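Puffer jackets for the folding unit: has anyone's class gotten through this?
Student Projects > Manipulation

dgirard_prisville
Hi all, I coach the after-school robotics club at Prisville and we're in the middle of the folding project. The kids record demonstrations with the hand-held gripper, then train on those, then in May we take whatever we have to the Inidwood showcase. Towels went great. T-shirts were fine. Then one of my students, Anayeli, said towels were boring and we should do a puffer jacket, and everybody cheered, and I said sure, how bad can it be!

So we have 29 demos now and more than half of them I wouldn't want to learn from if I were a robot. The trouble is the grab. The kids close on a sleeve and get a big twisted wad of it, and then the whole sleeve comes along like a rope and the body of the jacket just sits there.

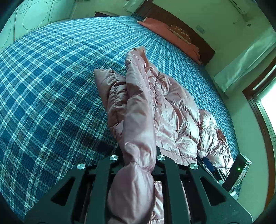

Pink puffer, plaid sheet, big handful of fabric

What they can't agree on is whether to do the sleeves first or flip the body over first. I have kids on both sides and they are LOUD. If your group has done anything quilted or slippery I'd love to hear how you ordered the steps.

— Diane Girard

ecordeiro
We did a quilted vest last year, so no sleeves, lucky us. My vote is sleeves first, always. Lay each one across the body, then fold up from the hem, then the hood last. If you flip first the sleeves end up underneath and you spend the rest of the demo fishing for them.

Also that pinch is way too deep. I'd tell them to take less fabric and take it nearer the cuff. You want the edge, not a fistful.

knotbyhand
Gonna disagree with Eduardo a little. Taking less fabric is good advice on a T-shirt, but on shiny puffer material a thin pinch slides right out of the jaws. We lost so many demos to that. We went deeper on purpose and moved slower. The bunching looks ugly but it opens back up once you let go and drag the flat of the finger over it.

Sleeves first though, yes, agreed on that.

ecordeiro
Slides out because the fingers are worn or because they're closing too fast? Ours held a thin pinch fine once the kids quit snapping it shut. I'm not saying you're wrong, I just think "grab more" is a habit that comes back to bite you when you get to the small folds.

bilal_n
Student here (Bilal, Holmgren robotics class, second semester). Two things from our version of this.

First, we got way more out of being consistent than out of finding the best order. We had four people recording and every one of us folded differently and the policy came out sort of averaged, like it would start my fold and finish somebody else's. Once we picked one order and made everybody practice it with their bare hands before touching the gripper, it got a lot better. We picked body first btw, so sorry to everyone above. It worked okay.

Second, clear the bed! I can see stuff down by the right side next to the sleeve, the black thing with the little green light and something blue partway under the jacket. If that's there in some demos and gone in others it's one more thing for the model to latch on to. Our teacher made us do a sweep before every recording and I complained about it constantly and then I looked at our old data and shut up.

dgirard_prisville
Bilal, this is so useful, thank you. I'm going to read the part about bare hands out loud to them. And yes, point taken on the clutter, I had looked at that one a dozen times and only ever saw the jacket.

Eduardo and knotbyhand, I'm going to let you two fight it out and have my kids try both. Small update in the meantime, a couple of them have been getting all the way to a bundle and I am so pleased with them.

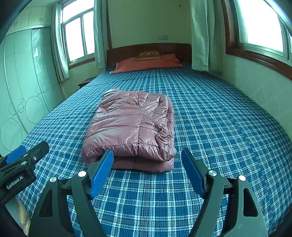

Folded up, hood in the back left corner

It's a real rectangle! Anayeli is now asking if the end of the demo should be with the jaws open like that or if they should be closed and pulled back. I didn't have an answer.

cgourlay
Hi Diane, Catherine here, I was at the Holmgren workshop with you. Nice fold. On the end pose: pick one and put it on the wall. We say open and lifted clear. In yours the left blue pad is touching the front of the bundle, and I'd want both of them off the fabric before the kid stops recording. Otherwise the model can't tell finished from about to grab again. We had one that would fold a washcloth beautifully and then go right back in and unfold it — my students loved that, me less so.

knotbyhand
Seconding the lifted clear thing. We back off until there's a hand's width of sheet between the fingers and the cloth, then count to two, then stop.

Diane, did they do the hood before or after the body? Having it bunched at the corner makes me think it got skipped.

dgirard_prisville
Skipped, I believe! They'd been treating it as "whatever happens, happens." I asked Anayeli and she said the hood is a problem for future us.

ecordeiro
The hood is always a problem for future us. Tuck it flat before you start, at the setup stage, by hand. Don't even make it part of the demo. Then add it back in later if you've got time before the showcase.

cgourlay
Hmm, I wouldn't. If they show up at Inidwood and a judge tosses the jacket down with the hood any old way, they'll be stuck. I'd rather see a slower, messier fold that includes it.

ecordeiro
Do the judges reset it? I thought the team did its own setup.

bilal_n
Team does setup for the student division, at least last time. They did let people from the audience pick which item you fold though, so bring the towels too lol

dgirard_prisville
Oh, that's good to know about the audience. Okay, the plan: one fold order for everybody (sleeves first won the vote, sorry Bilal), bare hand practice, sweep the bed, finish open and lifted clear. I'm throwing out the worst demos and we're starting the count over. Hood still undecided.

One more question while I have you. Is anyone using the Dorkeck labeling sheet for marking bad demos, or do you just keep your own list? Mine is a legal pad at the moment and I can't read my own writing.

cgourlay
Own list, but a spreadsheet. I tried the Dorkeck one and it has way too many columns for ninth graders. I can send you mine, message me.

knotbyhand
Legal pad gang. Write the reason next to each one though, "bad" means nothing to you two weeks later.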